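이 저장소에는 Kevari 도자 유약 색상 기록이 들어 있습니다. 공방에서 쓰던 시유 일지를 표 형태로 옮긴 것이고, 원본은 손으로 쓴 공책과 가마 옆에 붙여 두던 메모지입니다. 유약 배합을 찾거나 소성 온도별 발색을 비교할 때 쓰면 됩니다.

# kevari-glaze-log

## 구성

```
kevari-glaze-log/
 data/
 recipes.csv
 firings.csv
 tiles.csv
 notes/
 materials.md
 corrections.md
 scripts/
 check_units.py
 sum_to_100.py
 README.md
```

- `recipes.csv`: 유약 배합표. 배합 852건
- `firings.csv`: 소성 기록. 가마 번호, 분위기, 최고 온도, 유지 시간. 소성 174회
- `tiles.csv`: 시편 기록. 배합과 소성을 연결하는 표이고 행은 3,000개

인코딩은 모두 UTF-8이고 구분자는 쉼표입니다. 엑셀에서 바로 열면 한글이 깨질 수 있으니 데이터 가져오기 메뉴에서 인코딩을 지정하세요.

## 주요 열

| 열 이름 | 파일 | 내용 |
|---|---|---|
| `recipe_id` | recipes, tiles | 배합 번호. `K-` 로 시작 |
| `base` | recipes | 장석계, 석회계, 재유, 기타 |
| `colorant` | recipes | 발색 산화물. 여러 개면 세미콜론으로 구분 |
| `firing_id` | firings, tiles | 소성 번호 |
| `atmosphere` | firings | `ox`(산화), `red`(환원), `unk`(불명) |
| `peak_c` | firings | 최고 온도, 섭씨 |
| `body` | tiles | 소지 종류 |
| `thickness` | tiles | 시유 두께. `thin`, `mid`, `thick` |
| `color_note` | tiles | 색에 대한 자유 기술 |
| `defect` | tiles | 핀홀, 빙렬, 말림, 흘러내림 등 |

`peak_c`는 열전대 값입니다. 초기 소성에서는 콘만 보고 기록한 경우가 있는데, 그런 행은 `peak_c`를 비우고 `cone` 열에 콘 번호만 적었습니다. 콘 번호를 온도로 환산해서 채우지 않았습니다. 승온 속도에 따라 값이 달라지고, 공책에 속도가 남아 있지 않은 소성이 많습니다.

## 색 이름에 대하여

`color_note`는 공책에 적힌 말을 그대로 옮겼습니다. 같은 사람이 쓴 기록에서도 청색, 남색, 하늘색의 경계가 일정하지 않습니다. 특히 코발트를 적게 넣은 배합은 날마다 다른 이름으로 적혀 있습니다. 검색할 때는 색 이름 하나로 찾지 말고 `colorant` 열을 같이 거르는 편이 낫습니다.

측색값은 없습니다. 측색계를 들인 것은 기록이 거의 끝난 뒤였고, 그때는 시편 상당수가 이미 폐기된 상태였습니다. 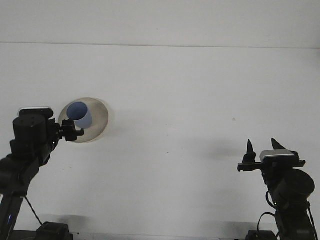 두께도 색에 영향을 줍니다. 같은 배합이라도 `thin`과 `thick`의 색 이름이 아예 다르게 적힌 경우가 있으므로, 발색을 비교할 때는 두께와 소지를 먼저 맞추고 나서 온도를 보세요. 두께 구분은 담금 시간 기준입니다. `thin`은 한 번 짧게 담근 것, `mid`는 보통 담금, `thick`은 두 번 담근 것입니다. 붓으로 바른 시편은 `method` 열에 `brush`로 표시했고 두께는 비워 두었습니다.

## 배합표 읽는 법

기본 원료의 합은 100입니다. 발색 산화물과 첨가제는 100 바깥에 더합니다. 예를 들면 다음과 같습니다.

```
recipe_id,base,feldspar,limestone,kaolin,silica,colorant,add_pct
K-0412,석회계,40,20,12,28,CoO,0.5
```

원본에서 합이 100이 되지 않는 배합은 36건입니다. 계산 실수인지 원료 하나를 빠뜨린 것인지 구분할 수 없어서 숫자는 고치지 않고 `sum_flag`를 1로 두었습니다. 시험 삼아 만들어 볼 생각이라면 이 행들은 제외하세요.

원료 이름은 공책마다 조금씩 다릅니다. 장석은 Prorbridge 것과 Kolev 것을 번갈아 썼고, 두 제품은 칼륨과 나트륨 비율이 다릅니다. 어느 쪽인지 적혀 있으면 `feldspar_src`에 넣었고, 없으면 빈칸입니다.

## 사용 예

```python
import pandas as pd

r = pd.read_csv("data/recipes.csv")
t = pd.read_csv("data/tiles.csv")
f = pd.read_csv("data/firings.csv")

df = t.merge(r, on="recipe_id").merge(f, on="firing_id")
df = df[(df["sum_flag"] == 0) & (df["atmosphere"] == "ox")]
df = df[df["colorant"].str.contains("CoO", na=False)]
```

## 알려진 문제

- Enex 가마로 옮긴 뒤 첫 몇 차례 소성은 열전대 위치가 달랐습니다. `firings.csv`의 `tc_pos` 열을 확인하세요.
- 3월 이전 공책 한 권은 물에 젖어 일부 숫자를 읽을 수 없습니다. 읽지 못한 칸은 `?`로 남겼고, 숫자로 변환하면 오류가 납니다.
- `defect`의 말림과 벗겨짐은 초기 기록에서 섞여 있습니다.
- 재유의 재는 나무 종류가 적혀 있지 않은 경우가 대부분입니다.

## 주의

식기에 쓸 수 있는지 여부는 이 자료로 판단할 수 없습니다. 용출 시험을 하지 않았습니다. 바륨이나 망간이 들어간 배합에는 `caution` 열에 표시를 했지만, 표시가 없다고 해서 안전하다는 뜻은 아닙니다. 분말 원료를 다룰 때는 방진 마스크를 쓰세요.

## 라이선스와 수정 요청

데이터는 CC BY 4.0, 스크립트는 MIT입니다. 오타나 잘못 옮긴 숫자를 발견하면 이슈에 `recipe_id` 또는 `firing_id`를 적어 주세요. 원본과 대조한 뒤 고치고, 고친 내역은 `notes/corrections.md`에 남깁니다.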